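Review: Trivix recovery add-on for two-arm imitation policies (method + training kit)

Short version first. It works better than I expected on tabletop stuff, the docs are bad, and the one number everybody quotes from the release notes is not the number you should care about. Three and a half out of five. Longer version follows, typed up fast between runs so forgive the state of it.

What you get. Trivix is a training recipe plus the code to run it. You bring your own demos, your own arms, your own cameras. It sits on top of an ordinary behavior cloning policy - the kind that looks at camera images and spits out a chunk of joint targets - and adds what they call rewind segments. Idea is simple. When a rollout goes bad, the operator takes over, but instead of just finishing the job the operator first backs the arm out to somewhere the policy used to be comfortable, then carries on. Both pieces get labeled separately. The backing out gets its own weight in the loss. That's pretty much the whole method.

Is it new? Sort of. People have been doing human corrections for years and anyone who's done it has probably backed the arm up by instinct. What's new is treating the back-up as its own thing and not smearing it in with the rest. The paper that comes with it spends eleven pages on this and could've done it in four.

Setup. Took most of an afternoon. The installer wants a very particular version of one video library and doesn't tell you until it's halfway through. Config files are fine once you find out that the two arms have to be named left and right in lowercase, otherwise the loader silently drops one of them. Silently! I trained a whole policy on one arm's data and sat there wondering why the other one never moved. No warning, no log line, nothing. Fix this please.

What I tested it on. Kitchen cleanup task, two arms, overhead view plus wrist views. Sponge starts in a black tray, left arm is supposed to pick it up, wipe out a round black pan, put the sponge back. Right arm is meant to steady the pan by the rim and stay out of the way otherwise. White plate goes on the table as a distractor, because I wanted to see whether the policy would try to wipe it. 60 demos to start with, all done by me over leader arms. Base policy trained on those alone. Then 40 correction episodes with the rewind labels, then retrain, then evaluate.

I picked a sponge on purpose. Soft things are where my policies always fall over. A block either is in the gripper or it isn't. A sponge can be half in, folded, pinched by one corner, dragged along under a finger. The base policy has maybe one idea about what to do if the pinch is bad, and the idea is to keep going. 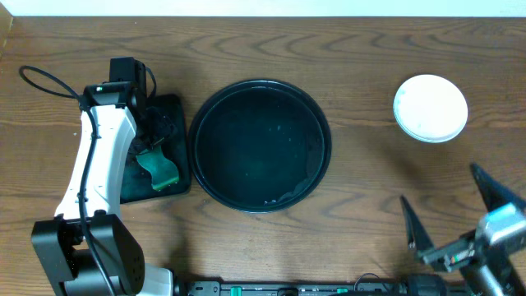

The grasp is the part that decides the whole run. Black gripper, black tray, dark pan right next to it, so the overhead camera has very little edge to work with down there and the green of the sponge is doing nearly all the work. I could have swapped in a white tray and made my life easier. Didn't. If a method only works when the props are color coded I'd like to know that before I recommend it to anyone.

Results. I ran 40 evaluation trials on each policy, same start positions marked on a paper template, me resetting everything by hand between runs. Base policy finished 14. After adding the 40 correction episodes WITHOUT the rewind labels (same data, labels stripped, this is the fair comparison and the one the release notes skip) it finished 22. With rewind labels, 26.

So. 14 to 26 is the headline, and it's the kind of number that gets put on slides. But 14 to 22 is just more data, aimed at the places where the policy was weak. The method itself is the step from 22 to 26. Four trials out of 40. I'd want a lot more runs before I hung anything on that, and so should you. The release notes compare against the base policy only, which, come on.

That said, I still think something real is going on, and it's from looking at how the runs fail, not how many. The stripped-label policy, when it missed the sponge, would mostly poke at the same spot again. Same angle, same depth. Sometimes it got lucky. The rewind policy lifts up, backs off a few centimeters, comes in again from a slightly different line. I saw it do this on runs it went on to lose as well. It's a different behavior, and you can spot it from across the room.

It's also slower. Runs that would have gone fine anyway picked up a bit of hesitation, the arm sort of bobs over the tray before committing. There's a weight for this in the config (rewind_w, default 1.0) and turning it down to 0.5 calmed the bobbing but I haven't run a full set at that value yet so no number from me. Treat 26 as the default-weight result.

The plate. Neither trained policy ever tried to wipe it. Base policy did once, drifted up over toward it with the sponge and then froze. Once out of 40 is an anecdote.

Second arm. Weakest part of the whole package. The rewind labels apply to both arms at once, no way to say only the left one is recovering. So when the left arm backs out, the right arm learns to back out too, and you get it letting go of the pan for no reason, and then the pan slides when the wiping starts. 2 of the 14 failed runs with the full method were exactly that and nothing else. Per-arm labels should be easy to add, the data format already has the field, it's just not read by anything.

Labeling effort. They claim the labels come for free from a foot pedal. They do, if you've got the pedal. I used a keyboard and my timing was sloppy, I'd hit the key late and the first half second of the back-up ended up marked as normal driving. Went back and fixed these by hand in the timeline viewer, which is decent, probably the nicest piece of software in the box. Budget an evening. Pedal users can skip that evening.

Compared to the other stuff. I've also used the Brarkitz correction tools on the same arms, not on this task though, so no head to head. Brarkitz is much easier to install and the docs read like a human wrote them. It doesn't do anything clever with the corrections, just mixes them in at whatever ratio you ask for. If you're starting out, and you have no correction data at all right now, go there first. Most of the gain is in collecting the corrections. You can always label them and move to Trivix later, there is a converter and it worked first time for me.

Training time. One desktop card, overnight for each policy. No difference with or without labels that I could measure. Memory use is the same too. Inference same. So at least it costs nothing at run time, it's all in the data and the loss.

The paper. Readable, too long, figures good. Their own tasks are mostly rigid objects - cups, blocks, a drawer - and the gains they show are bigger than mine. Might be the task, might be the missing baseline, can't tell from what's written. They do give seeds and the split lists, credit where due, I wish that was normal. No wet or soft objects anywhere. Someone should ask them about that.

Things I liked
- failure behavior is visibly better, even when the run is lost
- timeline viewer
- no cost at inference
- seeds and splits published

Things I didn't
- lowercase arm names, silent drop
- labels shared over both arms
- release notes leave out the baseline that matters
- docs for the loss weights is one sentence and it's wrong (says the range is 0 to 1, it accepts anything, I put in 5 by accident and the arm did nothing but retreat)

Who's it for. Labs that already collect corrections and can spare the labeling time. One-arm setups especially, you dodge the worst problem. If you've got two arms and they really have to cooperate, I'd wait for the next version. They say March for that but they said that about the pedal driver too.

Will rerun with the weight at 0.5 and add the number at the bottom when I have it.

Filed under: Manipulation, Imitation Learning, Hands-on Reviews

3 comments

stelport_bench
Can confirm the arm name thing. Cost us two days. We ended up adding an assert in the loader, five lines, happy to send it over. On the 22 vs 26, did you use the same trained seed for both or one each? Our spread between seeds on a similar task was bigger than four trials.

Reply from the author
One seed each. Yeah, fair, and it's a good reason to not lean on the gap. I'll do more seeds if the card is free, send the patch please

Lindsay
Did you try it with the sponge in a lighter tray just to see how much of the miss rate is vision? We had a dark gripper over a dark mat and half our "recovery" failures went away when we changed the mat. Would be interested in that number more than the 0.5 one tbh.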